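Teleoperated demonstration (robot teaching)

Teleoperated demonstration is a way of showing a robot a task by doing it through the robot. A person moves the arm from a distance with a handheld controller, a second arm or a mouse, and the computer saves every motion along with what the cameras saw. I've been writing these entries for a while now, and this is the one I get asked to fix most, so here goes a fresh version!

The older cousin is kinesthetic teaching, where you grab the arm and push it through the job yourself. It feels great (like dancing with a very stiff partner), but your hands get into the camera views, and you can't do it at all with an arm in a simulator. Remote control works for both. 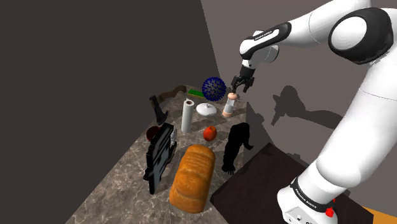

A single run from start to finish is called a demonstration or an episode. Beginners tend to rush theirs. Helge Lindholm, who wrote our first guide, likes a slow approach, a short pause before the fingers close, and a straight lift. I go faster than that and my episodes get thrown out more often, so take his side on this one.

Simulated counters are popular for practice. You can swap the stone, the walls and the clutter between episodes, and a dropped cup costs nothing. Round things are still a pain, though, simulated or not. You want a finger on each side of the ball before you squeeze, and neighbors crowding in behind it make that harder. 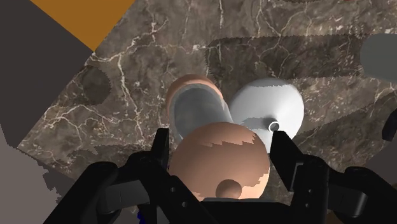
Prerthorpe Robot Teaching Club, Encyclopedia Team

How many episodes is enough? It depends on the task. Our Zallus set has 2,000, spread over 7 tasks, and Fathima Pathirana trained a decent pick-and-place policy on just four of those tasks. The Borness set is smaller and messier and I like it better.

See also: Kinesthetic teaching; Imitation learning; Episode; Degefa controller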